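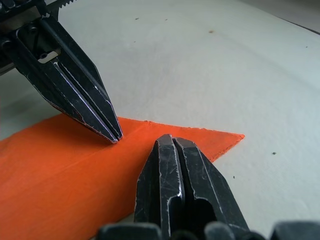 Kitbridge put its first coin lockers into the bus station the year the station opened, and the city still runs them. Our group chose the lockers for the local services project because all of us use the station and none of us knew who looked after them. The work is done by a crew of three from the city's facilities office. They carry very little with them: a ring of master keys, a can of dry lubricant, a small vacuum, and a plain cloth, much like the orange one lying flat on the white tabletop. Most of a locker mechanic's day is cleaning. Repairs come second.

What we wanted to find out

We had two questions. How much work does it take to keep the lockers open to the public, and should the city keep the coin locks or change to keypads? We spent three weeks on the project in November, with two visits to the station and one to the repair shop on Chornovol Street. We also read the crew's log books for the past year.

The lockers

The station has 175 lockers in four sizes. The oldest bank, next to the ticket windows, has Patinetti coin locks. The newer bank by the north doors has Dilirberg locks, which take the same coins but have a removable front plate. The mechanics told us they can change a Dilirberg lock without taking the door off. With a Patinetti lock the door has to come off first, and two people are needed for the large sizes.

A locker costs a dollar in quarters for the day. At midnight the timer runs out and the locker has to be opened with a master key. Anything left inside is tagged and taken to the lost property room, where it is held for 25 days.

What the log books show

The crew made 682 service calls in the year we looked at. More than half were for jammed coin slots. The usual causes were bent coins, gum and paper. Lost keys were next. The rest were worn hinges, broken number plates and timers that ran slow. The log does not always say which bank a locker is in, so we could not compare the two brands as closely as we had planned. This was the main problem with our data.

The shop also keeps a parts list. New timers are no longer sold for the Patinetti locks - the crew takes them from old units stored in the basement.

Costs

The city spent $2,345 on parts for the lockers last year. Wages are not listed separately, as the same crew also fixes benches and drinking fountains. We asked for an estimate of the hours and were told there isn't one.

Our findings

We think the city should keep the coin locks by the north doors and replace the older bank as its parts run out. Keypads would end the lost key calls, but they need power at every door, and the wall by the ticket windows has no wiring. Two members of our group disagreed and would change both banks at once.

We also suggest adding a column to the log book for the bank and the lock type. The crew said they could start that with the next book.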